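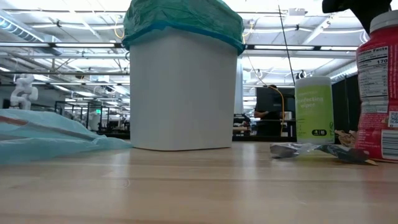 A white bin with a teal-green bag over the rim.

Trash and recycling changes at Gosar

The new collection contract with Erero starts in May, and a few things will work differently for tenants on all floors. Most of this was covered at the building meeting, but only 32 people came, so it is repeated for everyone else.

Desk bins are going away. Each suite will have shared bins instead, one for trash and one for mixed recycling, placed near the kitchen counter or the copier. Suites with more than one kitchen will get a second pair. If you want yours in a different spot, tell Tahmineh Mirzaei before the crew delivers them. Moving them later is fine too, as long as they don't block a door.
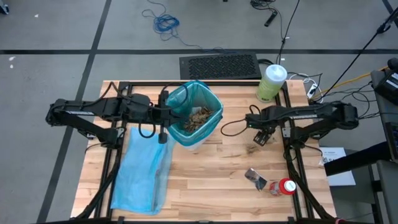

Bags will be supplied by the building. Please don't buy your own. The old contractor took any bag at all, but Erero sorts by hand and will leave behind anything over 32 gallons. Spare rolls will be kept in the supply closet on each floor, on the shelf above the paper towels. Take one roll at a time and write your suite number on the sheet.

Food scraps still go in the trash for now. We asked about a compost pickup and the price came back at $200 a month for the building, with a one-year minimum. Rostam Talebi is getting a second quote from Bajwa and will report when he has it. In the survey, 73 tenants said they would use compost if it were offered.

Cardboard is the biggest problem we have. Boxes must be flattened and taken down to the loading dock, to the cage on the left. Boxes left in the hallway are a fire code issue – the inspector wrote us up for it last year. Brudisov on the second floor has a hand truck that other suites may borrow. Ask at their front desk and bring it back the same day.

Evening pickup moves to 3 nights a week. Anything that smells should go straight to the dock on the other nights.

Batteries, toner and light bulbs don't go in either bin. Bring them to the management office.

Last updated: Saturday, November 8, 2025

Contact the building office | Copyright Gosar Tenant News | Back to top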